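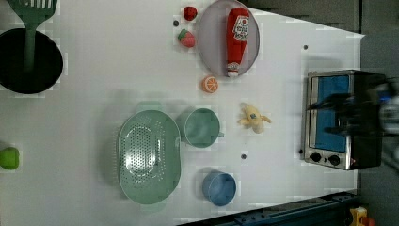
Bevier product review desk
Speaker notes, Thu 9 May

Opening

Slides up before I start talking. Let people look at the table for a bit.

I was asked to review the Warside kitchen kit, sold by Mamoscombe as a ready-made manipulation package. You get the arm, the gripper, the overhead and wrist cameras, the software and a year of support. The list price is $3,286 and the arm is included, so I understand why so many of you wrote to me about it.

Say early: I paid for this out of the review budget. Mamoscombe has not seen these notes.

What they claim

Read the line off the brochure - "household skills from day one." Pause there. Ask the room what a household skill is.

The oven door is their favorite demo, so it was the first task I ran. A toaster oven with a door and a couple of knobs is a decent test. A strawberry you can grab from almost any side is a weaker one, and a good part of the advertised task list is closer to the strawberry.

Also mention the white tabletop. A pan, a green spatula, a mint colander and a blue cup all stand out well against it. My kitchen counter is speckled brown. I asked sales whether they had results on a patterned surface and was sent the brochure again.

Setup

The manual promises 10 minutes. Mine took 40, most of it on camera calibration, and I have done this before. Don't dwell on it. People who buy kits expect some of this.

The wrist camera

Spend the most time on this section. The brochure calls the wrist view "crisp at every range." Go to the next slide and say nothing for a few seconds.
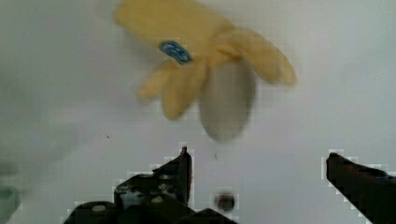
What you get from the wrist view

Point at the blue sticker on the banana first. If that were a real label you could not read it. Then the edges of the fingers, where the picture goes blocky.

Be fair here. The peel flaps are still easy to make out, and a policy may not need more than that to pick something up. My complaint is with the word "crisp," and with a support page that blames blur on the customer's lighting.

Somebody will ask about depth. There is no depth sensor in the base kit. It is listed under Yen, the paid add-on tier, and I have not tested it.

Support and returns

I opened 5 tickets starting in January. Two got useful replies. The warranty leaves out the gripper fingers, which to me are the parts most likely to wear. Read that clause aloud, slowly.

Would I buy it

For a teaching lab with a person beside it all day, maybe, at a discount. For anyone planning to publish numbers from it, I would want their raw trial logs first. I have asked twice.

Leave time for questions. Skip the pricing slide if we are running over.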